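Thread: our student project for the spring term, told by the one who writes the logbook. We are a group at Arndale, we call our project Grurkness, and the task is easy to say: food goes into a bowl, and the robot does it without us touching anything.

It is not a serious name. Somebody typed it wrong in the first shared folder and now it is on the form, on the poster and on our grades.

A short background for those who asked in the replies. The course is called Caldeira, and each group gets one task for the whole term. There is a group which folds towels, a group which sorts screws, and we have food. I wanted screws.

The rules are on one page. The object must start on the mat. It must end in the bowl. The bowl must stay upright. You have 30 seconds for each object. If a person touches anything after the start signal, the attempt is zero.

So in February we began with the teleoperation. One person moves, the robot copies, and everything is recorded. Later the model learns from these recordings. At least this is the plan written in our proposal.

We decided on 200 good demonstrations as the goal for the first month. "Good" was discussed for a whole evening. My opinion was that a slow demonstration is still good if the hand doesn't hesitate. Fouad's opinion was that slow is slow.

Fouad Berrada is our best operator, I must say it even if he reads this. He has very calm wrists. When I operate, the arm looks like it is afraid of the table.

The fruit is where I learned the most. A round thing does not wait for you. If one finger arrives a little before the other, the fruit rolls away, and you follow it across the mat like you follow a bus.

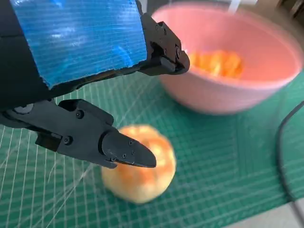 What helped me was to stop looking at the fruit and to look at the space between the fingers. When the space is in the right place, you can close. I wrote this sentence in the logbook in capital letters, and the next week I forgot it again.

Also it is better to come from low and a bit from the side. From high up you feel safe, but you push the thing down and then it escapes.

The grid on the mat is very useful for this. For every attempt we write the square where the object starts, so the positions are not always the same. In our first recordings almost everything started near the middle, and the first model knew only the middle. You put the apple two squares to the left and the robot went politely to the old place and closed on air.

I laughed a lot at this. Then I had to record the whole set again, with new squares, and I laughed less.

Somebody asked which software. The recording tool is called Avau, an older student wrote it and left us a manual with eleven pages, of which page seven is missing. We think page seven is about calibration.

A practical thing for other beginners: name your files on the same day. We had 522 recordings at the end of the month and for many of them the name was "test", "test2" or "test_really". I spent one complete weekend only watching and renaming. It was good for my eyes for mistakes, but I don't wish it to anyone.

From the 522 we kept 200, exactly the goal, and I am a bit suspicious about this exactness. I think we became more generous with the last ones.

What did we throw away? Mostly attempts where the object falls in the bowl from too high. It counts in the rules, but it is ugly, and the model will learn the ugly way as well. Also the ones where the operator is talking and the arm stops in the air for a long time. You can see in the recording the exact moment when a joke was told.

After the fruit we went on to bread. I expected it to be easier. The round bun is nearly like the apple, you close on it the same way. The long one is a different problem, you must decide from which side you take it, and you must turn it before the bowl or it lands across the rim.
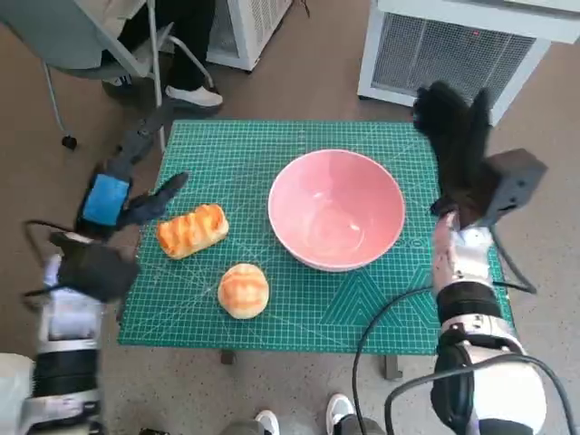

With two arms there is also the question of what the second one does when it has no work. In the beginning I just forgot about my other hand, and it went slowly wherever it wanted. In one attempt it pushed the bowl and this was a zero.

Now we have a small agreement in the group: the free hand stays up and on its own side. It is tiring for the shoulder. After 20 attempts we change the operator, even when the operator says he is fine. Fouad always says he is fine.

A question from the replies: why not only one arm, if the task can be done with one? Because in the second half of the term there will be a lid, and our teacher told us this with a smile. One hand for holding, one for opening. We wanted to collect the bread with both arms from the start, so we don't have to learn two bodies.

My worst habit is that I open the fingers too early. I see the bowl under the hand, I am happy, I open, and the bun touches the rim and comes back on the mat. Fouad counts one more second in his head after he thinks it is in the right place. I tried it and I gained a lot, but inside I suffer for this second.

For the people who like the boring part, our logbook has these columns: who operates, which object, start square, which hand, in the bowl yes or no, remark. In the remark column I asked everyone to write full words. The best one until now is "bun was faster".

Results I cannot give yet, the training of the bread model runs this night and I will look tomorrow at 7 in the morning before my lecture. With the fruit model we are not bad in the middle of the mat and rather weak at the corners. In the far left corner it goes in the right direction and then stops, like a person who forgot why he entered the kitchen.

My idea is to record more starts only from the corners. Fouad thinks we should first check the old ones, maybe there are some wrong squares in the logbook. He is probably right, and the handwriting in these rows is mine - so I will check them.

If another group from Caldeira is reading: please tell me how you write down the rotation of a long object. We use "like a clock", so the roll is at two o'clock or at ten o'clock, but a roll has two ends and half of the group reads it from the other end.

I will continue this thread when the bread model has finished. Now I am going to eat, and it will be soup.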